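Mirton Chores, data card

Last updated 7/28/20

Summary

Mirton Chores is a set of 289 recorded arm runs on small household and shop-floor jobs: sorting cutlery, folding dish towels, putting bolts in bins, picking up toys and building with studded bricks. We put it together to get a fair answer to a question we hear a lot, namely whether a machine can do these chores yet. For most of them the answer is still no, unless a person sets things out first.

Contents

Each run has joint positions, gripper opening, video and a short text note. The runs fall into two groups.

Imano: 108 runs on home chores
Grurkine: the rest, on shop-floor jobs and brick building

Runs last up to 20 seconds in the Imano group and can be longer in Grurkine. Failed runs are kept and marked "fail" in the notes file. Please don't drop them when you report results.

How a run is scored

A run passes if the job is finished with no help from a person. Touching the arm, moving a part or restarting the program all count as help. A towel folded crooked still passes – a towel on the floor does not. Scores were entered by hand and checked once against the video.

Known problems

The clock on the second camera drifts in the February runs. Use the joint log for timing. Almost 15 runs have no text note. Towel runs use only two kinds of cloth, so don't read much into them.
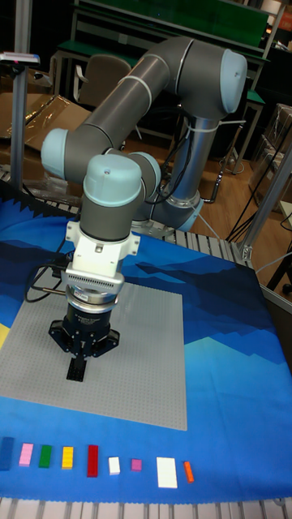 Brick building is the job people ask about most, and it is closer to a shop-floor task than it looks. Placing a part on a grid takes the same skills as seating a plug or a clip. It is also where setup does a lot of the work. The loose bricks are laid in a row with even gaps and the studs facing up, and the gripper brings a black one down over the gray baseplate. Take the same bricks in a heap, as they would be on a bedroom floor, and you have a much harder job. The set has no heap runs yet.

Use

Free for research and teaching. Please cite as "Mirton Chores, Mansour Lab." Don't use the scores to claim that an arm is safe to run near people. We did not test for that.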